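Wednesday, March 18, 2020

Table-clearing task, planner branch. Still fighting the glossy tabletop! Depth drops out wherever the window reflects, so the tissue mask comes back full of holes.

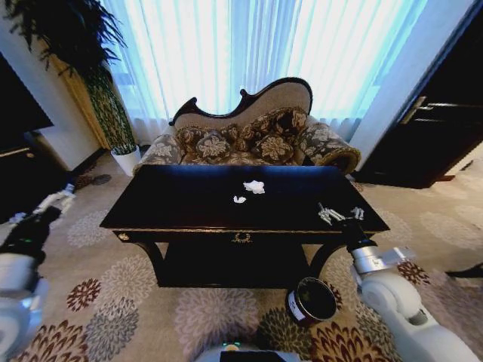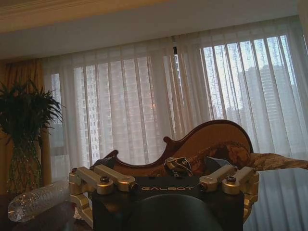
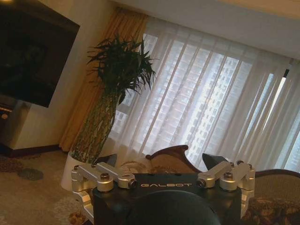

Head view first, then the two wrist views.

Theda Rieger, perception software

I bumped the minimum cluster size from 126 points to 3000 and lost the small tissue completely (oops), so it's at 2000 for now. Sheer curtains are still giving me ghost planes in both wrist clouds. Uwe wants to crop everything past the settee, and I'm fine with that as long as the crop lives in the config and stays out of Cluka.

To do: rerun log 21 with the crop on, ask Chathurika about the exposure lock.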